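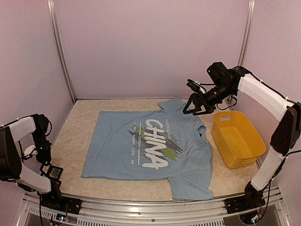
Last updated: October

Seed saving and potting shed tips

I've put off writing this page for ages, mostly as my own potting shed is such a tip that I felt a fraud giving advice. But people keep asking how I store my seed, so here goes, with a few other bits thrown in.

Start with the beans, they're the easiest. Leave the pods on the plant until they rattle, then pick them on a dry afternoon and spread them out on newspaper for a couple of weeks. I shell mine in front of the telly. A bean is ready when you can't dent it with a thumbnail. If you can, give it another week, or it'll go mouldy in the packet and take its friends with it (ask me how I lost a whole year of Jandov, my favourite climber).

Tomatoes are messier. Squeeze the pulp into a jam jar with a splash of water, leave it on the windowsill for 2 or 3 days until it smells truly awful, then rinse it through a sieve. Dry the seeds on a china plate. I used kitchen roll the first time and ended up planting little squares of kitchen roll, which did come up, to be fair!

Paper envelopes for everything. I bought a box of 100 and I'm still going. Write the name on BEFORE you put the seed in - a pen goes straight through the paper if there are peas behind it. Name, year, and where it grew if you've more than one bed.

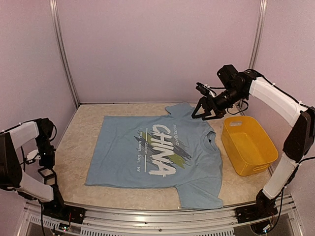 494 words including comments - 2 minute read

The envelopes go in an old biscuit tin with a spoonful of dry rice in the bottom, tied up in a scrap of muslin. Keep the tin somewhere cool. Mine was on the shelf over the boiler for years and my parsnips never came up, and I blamed the parsnips.

Pots next. I wash mine in the autumn, usually on a Friday when the bins have gone and there's room in the yard to spread out. Hot water, washing-up liquid, an old bottle brush. Stack them by size, no more than 12 to a pile, or they jam together and you'll be out there in March swearing at them. Clay ones need a soak first if they've got that white crust.

For labels I cut up yoghurt pots and write on them in pencil. Marker pen fades by July, pencil doesn't.

Secateurs: wire wool, a drop of oil, wipe, done. Do the spring as well, it's always the spring that sticks.

Oh, and squash seed. Wash it, dry it, and don't bother if you grew two kinds next to each other. I did, and got something like a warty green football that even the compost heap took its time over.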